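Equipment > Balers > Non-Ferrous > Sovix 261

The Sovix 261 is a twin-ram baler for aluminum extrusion, copper wire and mixed non-ferrous scrap. Main ram force is 2000 kN. Bales leave the chamber at a fixed cross section; length is set at the panel.

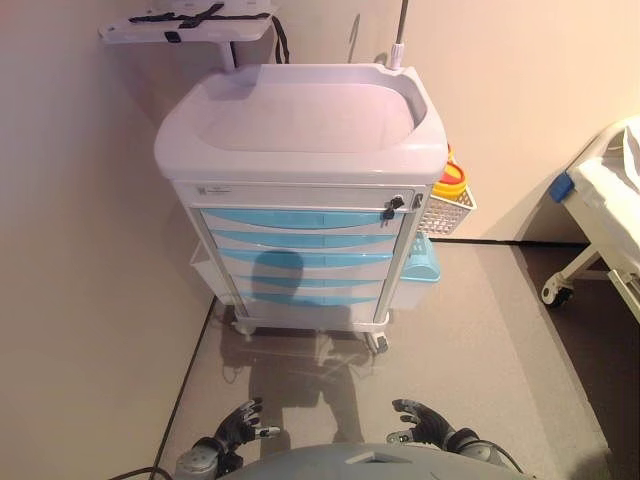 Reading time: 3 min

The hydraulic pack runs a 78 kW motor and can be mounted on either side of the chamber. Liner plates are bolted and can be changed without removing the ram. Wire tying is automatic, with three ties per bale as standard.

Units are built to order at Clalley. Feed conveyors from the Tamihana range connect directly to the hopper flange. Older Prillari conveyors need the adapter frame, ordered separately.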